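CLOVLOW STREET COMMUNITY GARDEN
Minutes of the general meeting, 26/03/2021

Present: fourteen members, plus one dog under protest. Chair: Ludmila Šindelář. Apologies: the Baláž family, who are away, and P. Virnuritz, who sent his apologies and a page and a half of opinions.

1. Previous minutes
Accepted, after the word "shouting" was changed to "discussion" in item 4.

2. Water
The bill for the quarter came to $700. The chair asked whether anyone had left a tap running over summer. There was a long silence, during which several members admired the ceiling. Agreed that hoses go off at the wall and that the last person out checks. Plot 6 asked how you know you are the last person out. The chair said you look around.

3. Compost
Bay two has been declared finished by some and a health matter by others. It will be turned before anyone spreads it. Citrus is still not allowed. The member who has been putting in whole grapefruit is asked to at least cut them up while breaking the rule.

4. Zucchini
Surplus zucchini are no longer to be left on neighbouring porches. We have had a letter.

5. Plot fees
Fees stay at $70 a year, due by the end of July. A motion to bring in a $20 late fee was carried. The mover was then reminded that he hasn't paid for this year, and asked if the motion could be looked at again. It could not.

6. Shed
The Pluketti mower has been serviced and starts on the first pull, or the fourth. The key goes back on the hook. Two members each said the other had it. Both turned out their pockets and the key was found in the door.
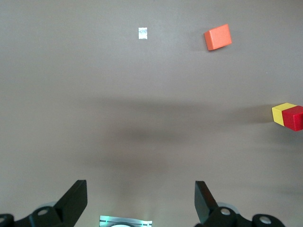 7. Plot markers
The painted stakes have faded to the point where plots 9 and 11 both harvested the same beans. Ludmila would like something bright enough to find from the gate, and held out for the orange of the wooden cube, which shows up nicely on grey. Plot 3 wanted sage green, and was asked how anyone would spot a sage green marker among sage. Orange carried. Numbers to be in black and large.

8. Other business
The scarecrow's hat is missing again. The rooster over the back fence was raised and the chair ruled him outside our powers.

Meeting closed when the biscuits ran out. Next meeting in July, bring a chair.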